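Unit 4: What makes a remix a remix?

Welcome back, everyone! Last time we pulled apart the Khumalo single, and I hope you've all had the chorus stuck in your heads as long as I have. For this unit, please listen to both Lisix versions of "Flenton" all the way through, on headphones if you can. 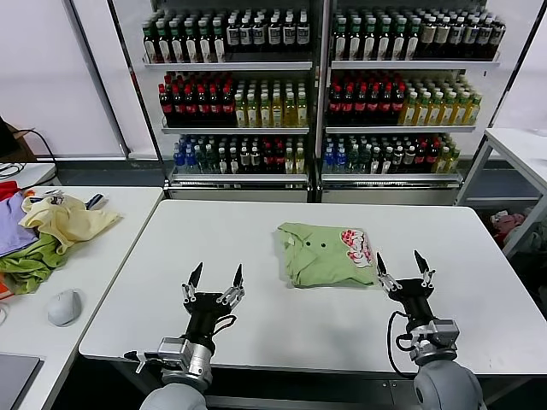 Notice how the club mix holds back the vocal and lets the bass line do the talking - it's a lovely trick, and an old one. Write me 600 words on where you think the song's center has moved.
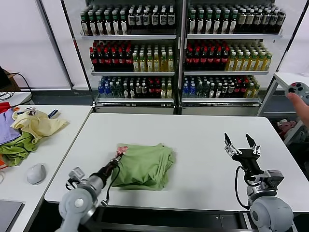 Marietjie Lekota argued last term that it hasn't moved at all, and that the drums were always the center. Feel free to side with her in your essay!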